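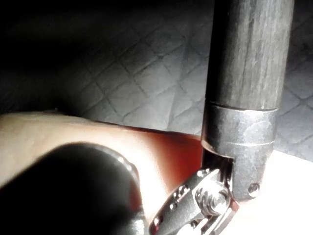
Gelenk und Hülse aus nächster Nähe

Nahtpad Fenano Bastard im Test: endlich eine Übungshaut, die sich wehrt
17. Juni 2024

Ich habe in den letzten Jahren viele Nahtpads verschlissen, und die meisten waren nach ein paar Abenden ein Fall für die Tonne. Entweder zog der Faden schon beim ersten festen Knoten durch wie durch Pudding, oder das Material war so zäh, dass man die Nadel eher hineinschrauben musste. Das Bastard von Fenano liegt jetzt seit 9 Wochen bei mir in Gebrauch, und ich bin wirklich begeistert!

Der Name passt übrigens. Das Pad ist eine Mischung aus zwei Schichten, die sich ganz verschieden anfühlen: oben glatt und etwas fester, darunter weich und nachgiebig. Beim Einstich merkt man erst einen kleinen Widerstand, dann gibt es nach, und genau dieses Gefühl hat mir bei den billigen Matten immer gefehlt. Beim Ausstich muss man die Nadel sauber ihrer Rundung nach führen. Wer hebelt oder zieht, sieht es sofort, denn der Stichkanal weitet sich und bleibt so.

Am liebsten nähe ich darauf Einzelknopfnähte mit geflochtenem Faden. Ich nehme den von Flamen (gibt es bei Eder gleich mit im Regal), der hält gut und lässt sich auch nach dem dritten Umwerfen noch ordentlich festziehen. Bei monofilem Faden bin ich weniger glücklich, der springt mir auf der glatten Oberfläche gern wieder auf. Das kann aber auch an meinen Händen liegen. 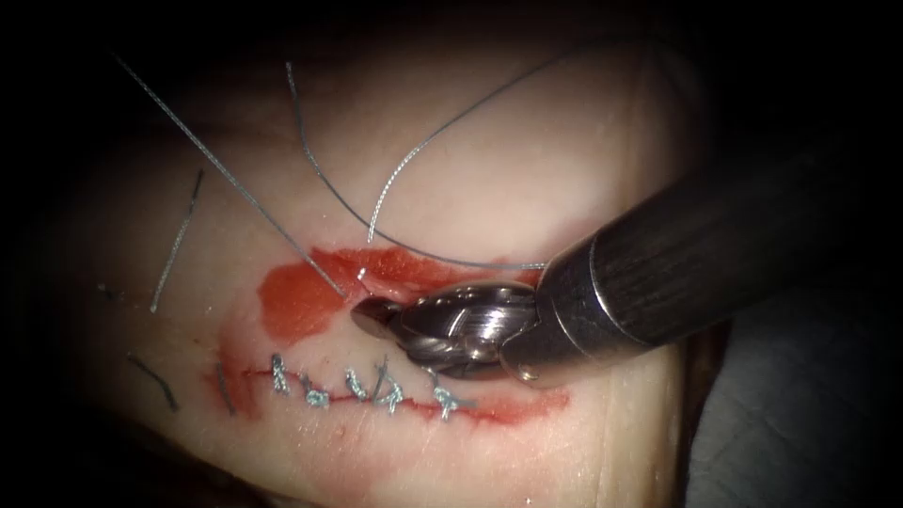 Wie bewahrt man das Pad zwischen zwei Übungen auf?
Flach, bei Zimmertemperatur und ohne Gewicht darauf. Ich lege es in die Originalschale zurück, Deckel drauf, fertig.

Zur Haltbarkeit: Die Knoten sitzen am nächsten Tag noch so, wie ich sie gelegt habe, und die Wundränder liegen aneinander, wenn man die Spannung halbwegs gleichmäßig hält. Alte Fäden schneide ich dicht am Knoten durch und zupfe sie mit der Pinzette heraus. Danach kann man denselben Schnitt noch einmal nähen, am besten leicht versetzt. Nach 12 Durchgängen an einer Stelle war bei mir Schluss, da franste der Rand aus. Für ein Übungspad finde ich das richtig gut.

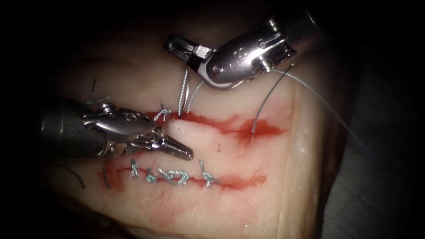

Mit dem Platz sollte man von Anfang an haushalten. Ich habe meinen ersten langen Schnitt mitten ins Pad gesetzt und mich hinterher geärgert, weil links und rechts davon nur noch schmale Streifen übrig waren. Besser ist es, zwei Schnitte annähernd parallel anzulegen, so wie auf dem Foto, mit genug Fläche dazwischen, um die Instrumente auch einmal ablegen zu können. Die rot gefärbten Ränder helfen mir dabei enorm! Man erkennt auf dem hellen Untergrund gleich, wo die gebogene Nadel hinein soll und ob der Abstand zum Rand noch stimmt.

Ein paar Sachen stören mich trotzdem. Frisch ausgepackt riecht das Pad ziemlich streng, zwei Tage offen liegen lassen hilft. Auf glatten Tischen rutscht es, eine dünne Gummimatte darunter war bei mir nötig. Und unter einer hellen Lampe glänzt die Oberfläche ein wenig, da drehe ich das Licht lieber etwas zur Seite.

Die Anleitung besteht aus einem einzigen gefalteten Blatt und erklärt nur, wie man das Pad reinigt (lauwarmes Wasser, milde Seife, trocken tupfen). Für Leute, die ganz neu anfangen, dürfte da gern mehr stehen, etwa zu Stichabstand und Nadelgröße. Im August soll laut Händler eine größere Ausführung kommen, und auf die freue ich mich jetzt schon, dann passt endlich auch eine lange fortlaufende Naht ohne Platznot darauf. Bis dahin habe ich mir noch ein zweites in der jetzigen Größe bestellt.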